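Nurkow Court Laundry Room Reopens With Longer Hours and a Basket for Everyone

Anyone who has walked past the ground floor of Nurkow Court on Himero Street this month will have noticed that the lights are on again in the laundry room, and that there is usually somebody in there with an armful of shirts and a good deal to say. The room opened its door to residents again in December after a long closure for plumbing work, and to judge by the mood on the stairs it has been missed very much indeed.

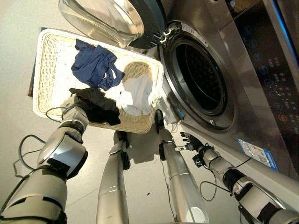
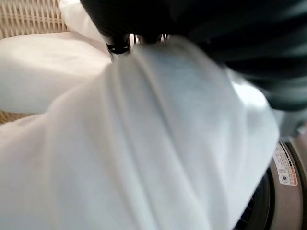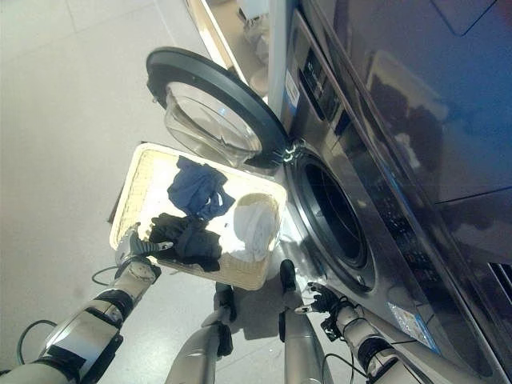
Laundry at Nurkow Court: a front-loader with its door open and a woven basket of clothes in front of it (first and last pictures), and a large white cloth beside a white cushion (middle).

The work took 14 weeks from start to finish, which was longer than anybody had hoped for. The old drain under the floor turned out to be in a sorry state, and the crew from Dijkstra Plumbing had to follow it a good way toward the courtyard before they found pipe worth keeping. In the meantime residents carried their washing to the laundromat on the far side of the market, or to their sisters and cousins and grown-up children, and came home with it in the rain more often than they would have liked.

Anselmo Caldeira, who manages the building and has lived in it for most of his working life, was there at seven in the morning on the first day to unlock the door. He had expected to have the place to himself for an hour or so, time enough to drink his coffee and put up the new sign. There were already people on the stairs.

"They had bags, they had pillowcases full of socks, one lady had a suitcase," he said, laughing. "I thought she was leaving us! She said no, it was towels, and could I please hold the door."

The hours are the change most people wanted to talk about. The room used to close at six in the evening, and that was hard on anyone who worked a full day and had to save the whole week's clothes for the weekend along with everyone else. It now stays open until ten at night, and the morning opening has moved up to seven. A wash costs three dollars, the same as it did before the closure, and Caldeira says there is no plan to raise it.

Then there are the baskets. In the old days people brought whatever they had, and a wet load in a plastic shopping bag is not a happy thing to carry up four flights (ask anybody on the fourth floor, they will tell you at some length). The building has now bought rectangular woven baskets from Cluvico, a household goods shop two streets over, and residents can borrow one for as long as a wash takes and bring it back when they are finished. They are light and they have enough room for a few days' clothes, and a number of people have already asked where they might get one to keep.

The total bill for the room, pipes and fresh paint and baskets together, has not been settled yet, but Caldeira could say that the paint alone came to $496 and the baskets and shelf brackets to $757, both paid out of the money the room itself had put aside from washes over the years. The plumbing is a separate matter and is being covered by the building's repair fund.

There was also, it has to be said, a friendly argument on opening day about how to sort. One school of thought on the second floor holds that navy and black can go in together on a cool wash and nobody will be the worse for it, and that anything white should wait its turn. Another holds that modern detergent can take care of all of it at once. Caldeira, who admits to having turned a good white tablecloth a pale shade of blue some years ago, is firmly with the first group, and he has written as much on a card and taped it up at eye level. Someone has since added a question mark in pencil.

He has a few other small requests for those using the room, and he was very keen that they should be printed. Please go through the pockets, especially children's pockets. Please leave the washer door open after you take your things out, so the drum and the rubber seal can dry. Big items such as sheets and cushion covers are welcome, but they should go in by themselves, and they come out a great deal nicer if you take them by one end and give them a proper shake before folding. And if a load is finished and its owner has not come down, it may be lifted out with clean hands and put in a basket, and nobody is to be cross about it.

Still to come is a folding table, which has been ordered and ought to arrive before the end of winter, and a clothesline in the courtyard once the weather allows for one. Several residents have asked for a bench as well, and from the amount of talking that was going on by mid-morning it is easy to see why. Two neighbors who had lived on the same landing for years had evidently only just learned that they came from the same town, and they were still deep in it when their washes had finished and gone quiet.

The laundry room at Nurkow Court is open every day from seven in the morning until ten at night. The last wash should be started by half past eight. Baskets are kept just inside the door, and questions can be left in the manager's mailbox in the front hall.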